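Home | Topics | Perception and Control | Data Tooling | Unanswered | Members | Help
Print this page | E-mail this page

Aligning head and gripper camera streams before training a placement policy

Posted in Data Tooling, June 20, 2024

Our department is preparing a set of tabletop demonstrations for a policy that is to pick up small household articles and place them in a basket. Each demonstration is recorded by one operator using two hand-held grippers. There is a camera at the operator's head and one on each gripper, and every stream is written to its own file with its own clock. Jaw opening is logged separately by the Sengar recorder.

We currently hold 1429 demonstrations. After conversion with the Nemska import tool, 1134 pass validation and the remainder are rejected with the message "stream offset exceeds tolerance". The tolerance is set to 2 frames. On inspection, many of the rejected demonstrations appear to be perfectly usable when each stream is played alone. The difficulty arises only when the head view and the gripper views are placed side by side, at which point the jaws are seen to close in one view before they close in the other.

We should be grateful for advice on the following. Is it acceptable to raise the tolerance, given that the movements are slow? If it is not, is there an established method of recovering the offset after the event, without access to a shared clock signal? We would prefer not to repeat the recordings, as the room has been booked for other work until January.

The policy itself takes all three views as input and predicts gripper pose and jaw width over a short horizon. The planner downstream is unmodified.

Posted by: bench_office_4

Raise the tolerance. We did so and the training ran without error. If the movements are slow the network will average it out in any case. You may also wish to check that you have the latest version of the import tool, as older ones had a fault in the way they read file headers.

Posted by: R_Tolland

With respect to the previous contributor, I would advise against raising the tolerance. Training will certainly run without error, but this is no evidence that the data are sound. A policy given misaligned views learns that the jaws may be shut in one camera and open in another at the same instant. In our own trials at Gurkmont the effect appeared as hesitation immediately before the grasp, and it took a considerable time to trace it to the recordings.

The offset can usually be recovered without a shared clock. The procedure we follow is set out here.

First, take the jaw width log as the reference. It is sampled more quickly than any of the cameras and contains sharp transitions whenever the operator opens or closes the jaws.

Secondly, obtain a jaw width estimate from each gripper camera. The fingers remain in nearly the same part of the image throughout, so a simple mask and an edge measurement between the two fingertips will suffice. No trained detector is required. Correlate this estimate with the log and read off the peak.

Thirdly, align the head camera. This is harder, as the grippers move about within the view and the operator's hands may hide part of them. We compute the overall image motion of each gripper from the head view and correlate it with the speed obtained from that gripper's own tracking. The left and right grippers should be treated separately and the two results compared. Should they differ by more than one frame, the demonstration ought to be set aside for manual review.

A constant offset is the ordinary case. You should nevertheless test for drift by repeating the correlation on the first and last portions of each recording. Of the demonstrations we examined, 119 showed drift, and all of them came from a single recorder with a failing storage card. Those we discarded.

Manual review is best carried out with the views open together. The person reviewing should look for moments at which one gripper is holding an article and the other is open, as these allow the two sides to be told apart without doubt. Fixed articles such as a basket are also useful – they show whether the camera itself is moving.

Head view first, then a gripper view:
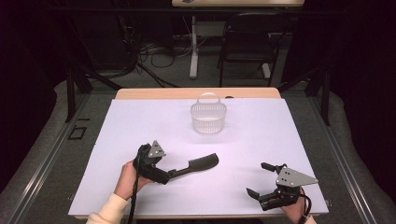
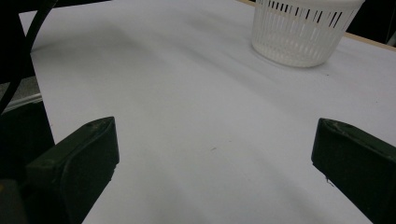

Once the offsets have been found, write them to the metadata and leave the original files untouched. The Golterard viewer will apply them on playback, and the conversion step can be repeated at any time should a better estimate become available. We regret not having done this from the outset; our first batch was trimmed in place and the original timestamps could not be restored.

Two further points may be of assistance. The correlation is unreliable where the operator pauses for long periods, and it is worth asking operators to open and close both grippers sharply at the beginning of every recording. It is also advisable to store the correlation score beside the offset. A low score with a plausible offset is more troublesome than an outright failure, because the validation step will let it through.

As to your present set, I would expect the greater part of the rejected demonstrations to be recoverable. Please run the procedure on a small number first and examine the scores before committing the whole set. If the jaw width log is itself delayed by the recorder, a single fixed correction will be needed for every file, and this can be measured once at the bench.

Posted by: Sneha Grewal

Thank you both. We have left the tolerance as it was and shall attempt the correlation against the jaw width log on a small batch. I will report the scores in this thread when they are available.

Posted by: bench_office_4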